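The desk in January

In my family we clean the house before the new year, and I am always late with it. This year I started on January 1, 2021, after breakfast, with the desk in the bedroom. I thought it would take one hour. It took the whole morning and a part of the evening.

The desk is where everything goes when it has no other place. I put there a ribbon or a small bottle and I say to myself that I will decide tomorrow. My friend Maysoun Bataineh has a rule for this: if a thing is smaller than your hand, it must live in a box with other small things. I like this rule, so I bought two clear plastic boxes in the shop in Flelldale. One for the desk, one for the bathroom shelf. I wanted clear ones so that I don't forget what is inside.

I did not sort very strictly. First I put in the jars and the soft things, then the little things that are always sliding away. The gourd ornament was the most difficult for me. It is only two beads on a cord, green and orange, but my aunt gave it to me when I moved to Ellery and it was hanging in my first kitchen for 37 months. I was thinking to hang it again, but there is no good hook in this room.
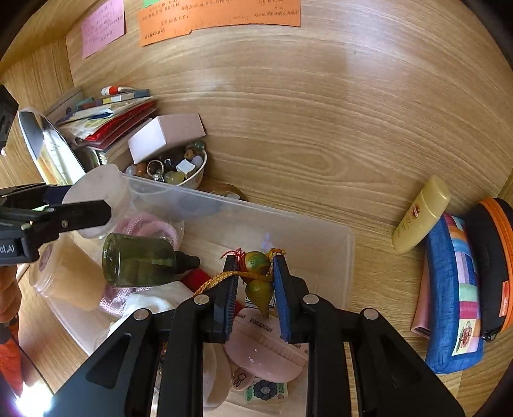 The gourd ornament and the storage box, with my bowl of stones behind.

The bowl of stones stays outside of the box. I know it collects dust, but I like to touch the stones when I am on the phone. The books and papers also stay for now, because paper is another kind of work and I need a free weekend for it. In the red folder there are old letters from the bank that I should read before I throw anything away.

The glass bottle with the dropper I could not decide about. I never finish such bottles. Jarrah Ngata, my neighbor, washes hers and keeps plant food in them, so maybe I will ask her if she wants one more.

Next is the bathroom shelf, with the second box. I am a little afraid of that one - there are hair clips there from before the move.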